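How to clear a mixed table and sort small things into a box

Last updated in March

In my workshop in Prelton I have one table where everything lands. Tape, toys, paper cups, pieces of packing, a towel. Every few weeks I clear it with the method on this page. It takes me one morning before 8 o'clock, with coffee, and I start again from the same first step each time.

What you need

One cardboard box, any used shipping box is good
One small clear container with a lid
A damp cloth and a dry cloth
A pencil and masking tape for labels

Step 1. Look before you move anything

Stand in front of the table and decide where the box will be. I prefer a back corner, because there it does not take the space for the hands. Please do not put the box on a chair. I did this one time and later I had 123 paper clips under the radiator.
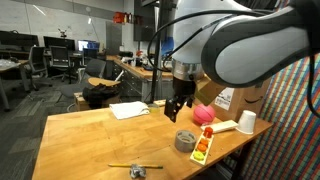
Now decide on the groups. I use 3 groups and never more: things to keep on the table, things to put away, things to throw. If you make a group called "maybe", it will be the biggest one -- I speak from experience.

Step 2. Take out the trash first

Crumpled foil goes first. Then used paper cups, torn labels and any tape which has lost its glue. A clean cup can stay if you will use it for screws or pencils. Turn it upside down until you need it, so the dust does not go inside.

White foam blocks are a question of taste. I keep one or two of them for packing fragile things and the rest I throw. Check what your town accepts. In Prelton foam goes with the normal trash, but the collection point in Gornon takes it separately.

Step 3. Fold the cloth

Shake the towel outside, fold it in half and again in half, and lay it flat at the side. A folded towel is a good place to put small parts while you work, they do not roll away.

Step 4. Round things

Balls, rolls of tape and pencils are the things which end on the floor. A ball goes directly in the box. A roll of tape can stay on the table, but lay it flat when you have finished. If it stands on its side, it needs only one push.

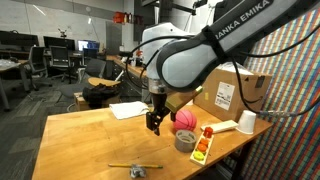 The table, with the tape, the ball and the stacking toy on it.

Step 5. Toys with several parts

A stacking toy should be put away complete. Put all rings and pegs back on the base before it goes in the box, and count them if you know how many there should be. If one is missing, write it on a piece of masking tape and stick this on the base. My sister's children have a set of Asum blocks which was incomplete for two years, and the block was in a boot.

Step 6. Wipe and label

Wipe the wood with the damp cloth, along the grain, and then with the dry one. Do not use much water. When the table is dry, bring back only the first group.

Cover the old shipping label on the box before you write a new one. I write with pencil on masking tape, so I can change it. "Beneš shelf, toys" is enough for me, as Beneš is the old brand of my metal shelf. Put the small wooden pieces in the clear container, close it and store it on top of the box.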